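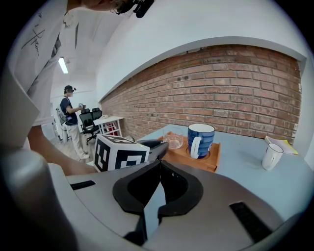 Chapter 19
The Drinks Tray

Carrying a drink across a room is the first job given to any new starter, on the grounds that it needs no training. The bill for broken cups suggests otherwise. A tray looks like a simple thing, a flat piece of something with a rim, and most people choose one by colour. Look at the shape first. The wooden tray on the pale blue table has raised edges and circular recesses, so whoever designed it had at least met a cup. The clear glass with a little liquid left in the bottom and the striped blue mug both have a place on it. The white cup has ended up on the table instead, as one cup always does, and whoever clears will have to remember it separately.

This chapter deals with small trays: those carried by one person, in one trip, to a table where people are trying to get on with something else. Large trays, trolleys and the tea urn come in Chapter 2 of the companion volume, where they can do less harm.

By the end of the chapter you should be able to load a tray so that it can be lifted without a prayer, set it down on a table that already has things on it, and clear it again without asking anyone whether they have finished in a voice that means they have.

19.1 Loading

Put the heaviest thing down first, close to the middle. In most sets this is the jug, and a full jug at one end of a tray will teach you about levers faster than any diagram. Lighter pieces go round it. Handles should point where a hand can reach them, and spouts should point away from anyone in a good shirt.

The old staff handbook of the Hiterwood tea rooms, which ran to 47 pages and devoted 11 of them to doilies, had one rule worth keeping: load for the person who drinks, lift for the person who carries. If the two disagree, the carrier wins until the tray reaches the table.
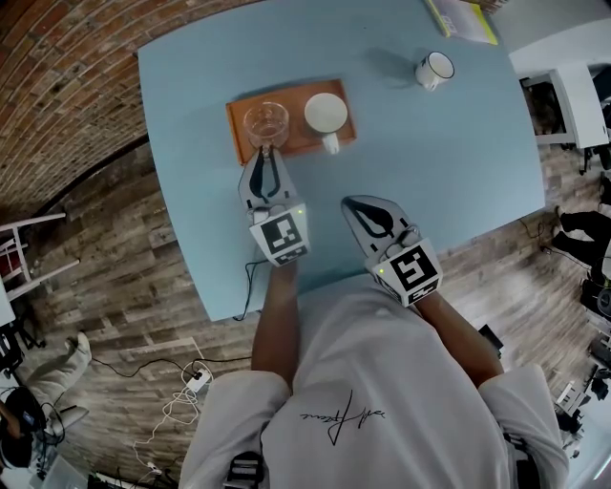 Once it is there, the tray may be turned. New staff at the Musitz canteen are taught to do this with both hands and the tray resting on the table, having been shown what happens when it is done with one hand in mid-air by somebody who has seen it in a film.

A tray is also a claim on space. Before you set one down, find the room for it, and leave a clear strip along the side where people will sit or stand. Papers and books should be moved by their owners. If you move them yourself you will be blamed for every page that goes missing between now and June.

19.2 The mixed set

Matching cups are for photographs and for the first week after buying them. After that, glasses break, mugs arrive from elsewhere and the set becomes a collection. This does no harm as long as each drinker can tell which one is theirs. A glass with small yellow and pink dots near the base will not be mistaken for a dark blue mug with ribbed bands and a white swirl, even by a person deep in conversation. The risk lies with the plain pieces. A second clear glass tucked behind the mug's white handle is easy to miss, and a missed glass is the one your sleeve finds.
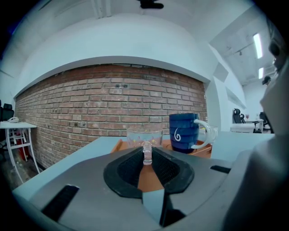

Tall pieces hide short ones, and this is the whole difficulty of clearing. You see the tray from above while you load it, then from one side when you come back to fetch it, by which time everything has been put down somewhere new. Lean over and look before you lift. At the Nilimville training kitchen, learners clear a tray, write down what was on it and then go back to check. Few score 100 per cent, and the missing item is nearly always clear glass. Take the tall things off the front first, or bring them towards you, and what was behind them will show itself.

Dregs are another matter. Pour them away or keep them level. Never tip one drink into another at the table, however practical it seems, as the guests will remember it long after they have forgotten the biscuits.

19.3 The room

Crockery behaves differently in different rooms. Brick and bare walls throw back every clink, so a tray put down with ordinary care can sound like an argument. Strip lighting shines on wet rings and smears that a lamp would kindly overlook. Walk the route once with empty hands, looking at the floor as well as the table, and note anything at shin height.
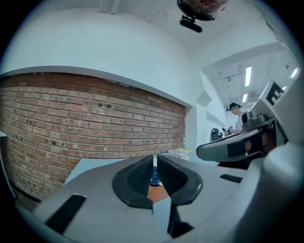

Figure 19.1 Bare brick on one side, fluorescent lights on the other.

Before you read on, try the Shim exercise. Load a tray with a half-full jug, two glasses and a mug, none of them matching. Carry it through a doorway, set it down on a table already in use and step back. Then write down which piece you were watching all the way across. Section 19.4 is about the others.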